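Gaststead House Games Room - Monthly Walkaround
Checked by: Marjorie Tunstall
Month: May
Done on a Friday, before the doors opened

Good morning, all. I have kept to the same list as last time so that you can lay the two side by side, and I've put my comments under each item. Some of them run on a bit, I know, but I would sooner write it down while I'm standing there than try to remember it over lunch.

1. Doors and walkways
OK. Both doors open fully and the closer on the hall side has stopped slamming, thank goodness. The coat stand had crept back in front of the light switch again, so I moved it to the corner by the radiator. Please leave it there if you can bear to!

2. Floor
Needs attention. The carpet edge by the Colton bookcase is lifting along the seam. I pressed it down and it came right back up. I've put a chair over it for now, and the fitter has been asked to call.

3. Lights
OK, apart from one tube at the window end that flickers for a while before it settles. A new one is on order.

4. Tables and chairs
Mostly OK. I sat in every chair and gave it a good wiggle, and 3 of them have loose back legs. They're in the passage with tape across the seats. The card tables are fine, though the Nogueira folding one still pinches fingers if you open it in a hurry, so do take your time with it.

5. Chess desk
OK, with comments. The white desk is steady and so is the board, and I was glad to see that the squares wipe clean so nicely. The red and blue set is a great favorite with the younger visitors (I'm fond of it myself, I must say), but the pawns are small and they do go underfoot. I'd like us all to get into the habit of keeping captured pieces on the desk, well in from the edge.
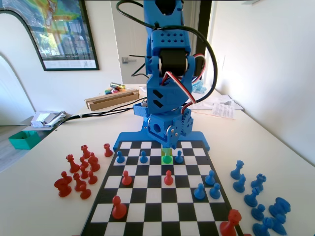
While we are on the subject of pieces, please run a thumb over each one when you put the set away. Printed and molded pieces can get a sharp little nick if they're dropped, especially the knights around the ears and the rooks along the top. Anything rough goes in the envelope in the drawer and I'll see to it with a bit of fine sandpaper. And do check the floor under the desk before you vacuum.

6. Cords and outlets
OK. No scorched plugs or cracked covers anywhere I looked. I would still like cords kept to the back of any desk and out of the way of feet, and please don't run one under the carpet, however tempting it may be on a busy afternoon.

7. Fire extinguisher
OK. Gauge in the green, pin in place, tag signed. The Testik smoke alarm gave a good loud chirp when I pressed the button - my apologies to whoever was on the phone upstairs.

8. First aid box
Needs attention. Plenty of bandages, but the tweezers have wandered off and the burn gel is past its date. Replacements are on my shopping list.

9. Posted room limit
OK. The sign says 20 and it can be read from the doorway. I've wiped the glass.

To do before the next walkaround: carpet seam, chair legs, light tube, tweezers and gel. If you fix any of these, please put your initials beside it on the copy in the hall.

M. Tunstall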